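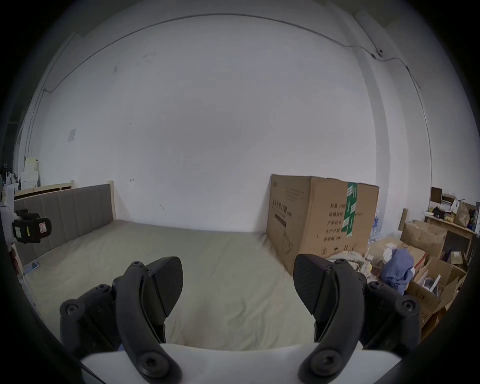 Ticket 1160: Jeter print module turns background pink on one etching only

The Illau print room is trying to produce a set of gallery reproductions for the May hang, and one of them keeps coming out of the printer the colour of tinned salmon. The etching is the large one from the Putach series, the harbour with the three leaning cranes, and its background should be a quiet, slightly dingy tone with a bit of green in it. If you want to know what we're after, look at the bed sheet in the picture, that pale olive-beige, and then imagine a few faint plate marks on it. On screen we have that. On paper we have a fish course.

Status: open
Priority: normal (set by the system, we chose urgent)
Software: Jeter, print module, latest update installed
Paper: Ifans cotton rag, matt
Affected: one file
Not affected: the other ten files in the set, all scanned on the same afternoon

09:10, reporter
The file was scanned flat, with a colour target beside it, and the proof on screen matches the original when we hold the two side by side under the viewing lamp. We've printed it four times. All four are pink in the background and perfectly good in the blacks, so the cranes look marvellous and appear to be standing in a sunset the artist never got round to etching.

Tried so far: turned the printer off and on. Cleaned the heads. Changed the magenta, which was nearly full and is now sitting in a drawer feeling unappreciated. Reloaded the paper the right way up, having first established that it was already the right way up.

09:55, support
Thank you for contacting Jeter support. Have you tried turning the printer off and on?

10:02, reporter
Yes. Please see the line that begins "Tried so far".

10:40, support
Thanks for confirming. Please check that the paper profile in the print window matches the paper in the tray. A glossy profile used on matt paper can give a warm cast in light areas.

11:15, reporter
It says Ifans cotton rag matt, and so does the box. I printed the small etching from the same series straight afterwards with the same settings and it came out exactly as it should, a bit green and a bit gloomy. Then I printed the big one again. Pink.

I should say why we're fussy. With most of the prints in the hang a visitor wouldn't notice a warm background. In the Putach ones the background is half the point. The artist left a thin film of ink on the plate when wiping it, so the sky and the water share one flat, stale sort of light, and the only real contrast is in the ropes. Warm it up and it turns into a cheerful picture of a harbour. The wall text, already printed and already glued to the wall, talks about "an airless northern calm". We'd like to avoid replacing the wall text.

11:50, support
Understood. Could you open the file in Jeter, go to Document, then Colour, and tell us what it says under Embedded Profile?

12:05, reporter
It says "As Scanned". The others also say "As Scanned". I've also looked under Document, then Colour, then Advanced, where there's a slider labelled Intent that goes from 1 to 11 with no explanation. Ours is on 3. I haven't touched it. I'm slightly afraid of it.

13:30, support
Please don't change the Intent slider at this stage. Could you send us the size of the file in megabytes, and the same for one that prints properly?

13:45, reporter
The harbour is 145. The small one is a good deal less, as you'd expect from a print you could cover with a paperback. The harbour had to be scanned in two halves and joined, since it doesn't fit on the scanner bed. I didn't mention this before. I'm mentioning it now.

13:52, support
That is helpful. Which program was used to join the halves?

14:10, reporter
An old copy of something on the office computer. It came with the scanner. The icon is a palette with a smiling face.

14:35, support
It's likely that the joining program has saved the file in a different colour space and left the original label on it. Jeter's screen view corrects for this but the print module trusts the label. Could you try the following:

1. Open the two unjoined halves in Jeter.
2. Choose Arrange, then Join.
3. Save as a new file. Do not save over the old one.
4. Print a strip from the sky area before you print the whole sheet.

15:20, reporter
Arrange is greyed out.

15:24, support
Please close the old file first.

15:40, reporter
Arrange is no longer greyed out. I've joined the halves. There was a faint step in the upper rope where they met, which I nudged until it went away. The strip is coming out now.

15:48, reporter
The strip is right. Dull, flat, faintly green, as miserable as the original. I held it against the etching under the lamp and had to look twice to find the edge. Printing the full sheet.

16:25, reporter
Full sheet is good. The blacks are a shade softer than in the pink ones, and on the whole that's nearer to the real thing. The plate edge shows properly at the bottom, where before it had gone missing in all that salmon.

Two requests before you close this. Could the print module show a warning when the label and the contents of a file disagree, given that the screen view plainly knows about it? And could somebody put a sentence next to the Intent slider saying what it does?

16:50, support
The first request has been passed on to the print team. For the second, the slider is described in the manual under Legacy Options. Is there anything else we can help with?

16:58, reporter
I've looked under Legacy Options. It says "Sets the intent". Otherwise no, thank you. The pink ones have gone up in the staff kitchen, where they're popular.

Status: resolved
Cause: mislabelled colour space in joined scan
Action for Illau: rejoin any other oversize scans in Jeter before printing; remove the smiling palette from the office computer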